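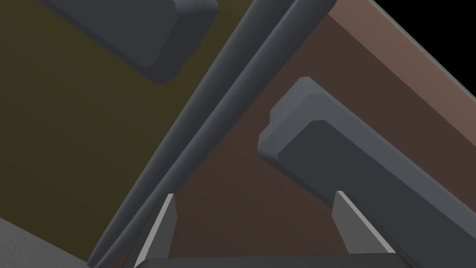
Simulation should be a line in the capital plan, with its own budget and its own sign-off. At most mid-sized plants it is still buried under engineering overhead, and the first thing cut when the quote for the arm comes in high.

Consider the parts transfer cell at Filthorpe. The equipment request, prepared by Silvia Vlček, covered one arm, two grippers, guarding and freight. It did not cover modelling labour. Juraj Hubáček estimated 196 hours to build and exercise a usable model of the cell, and the request went forward without them on the grounds that the integrator would "sort out reach on site."

Site time is the most expensive place to sort out reach. The line is down, the electrician is on call-out rates, and the fixture has already been machined. A finger that fouls a neighbouring block costs a few minutes to correct in a model. On the floor it costs a new finger, a new drawing and usually a second visit.

The standard objection is fidelity. Flat-coloured blocks and cylinders do not behave like castings with oil on them, and contact friction in most packages is a guess. I accept this. A model will not give a trustworthy cycle time to the tenth of a second, and no one should sign a throughput guarantee on the strength of one. It will settle approach angle, finger clearance and base position, and those three items decide which arm to buy. Purchasing the arm first reverses the order of the work.

Licence cost is a weaker objection. The seat Filthorpe was quoted came to $2,936 a year, less than the freight.

My proposal is simple. No purchase order for an arm or gripper should be released until a clearance study is attached, with the model file archived alongside the drawings. Modelling hours should be capitalised with the cell and depreciated over the same term. Dagmar Jurčo in finance has raised the treatment of models reused on a later cell, and that question remains open.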